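3.2 Collecting demonstrations by remote control

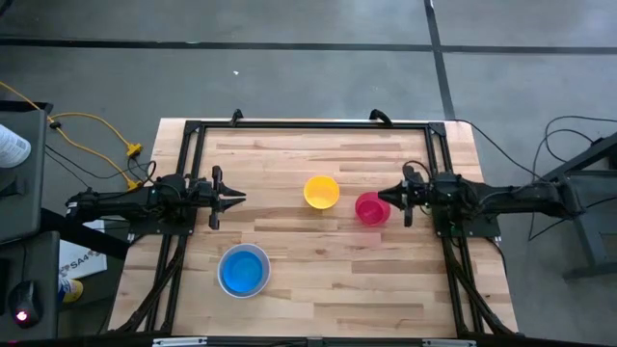

Figure 2. The two-arm work area during the cup task, seen from the head camera: yellow cup, pink cup and bowl on the wooden table.

All demonstrations for the cup task were recorded at the Bukham site. The operator drives both arms (Figure 2) through a pair of hand-held leader arms of the same proportions, and the joint angles of the leaders are copied to the followers without scaling. Each follower carries a two-finger gripper, opened and closed by a trigger.

The task is to place the two cups in the bowl, the yellow one with the left arm and the pink one with the right. The order is left to the operator. Before each episode the cups and the bowl are moved by hand to new positions within reach of both arms, and the cups are always set down open side up. An episode starts when the operator first moves either leader and ends when both grippers are clear of the bowl.

We recorded 200 episodes with the Lusteck control software. Five were dropped because of lost camera data, which left 195 for training. Operators who were new to the leader arms made 10 practice runs first, and these were not kept.

Hesitations were left in the data. Operators often slowed down just before closing the fingers on a rim, where depth is hard to judge from the head view alone. In an earlier trial on the Pluria set we had cut such pauses out, and the trained policy then tended to close the gripper too early. Cieślak-style smoothing was applied to the joint angles only, with the trigger signal kept as recorded. The effect of smoothing is examined in Section 4.1.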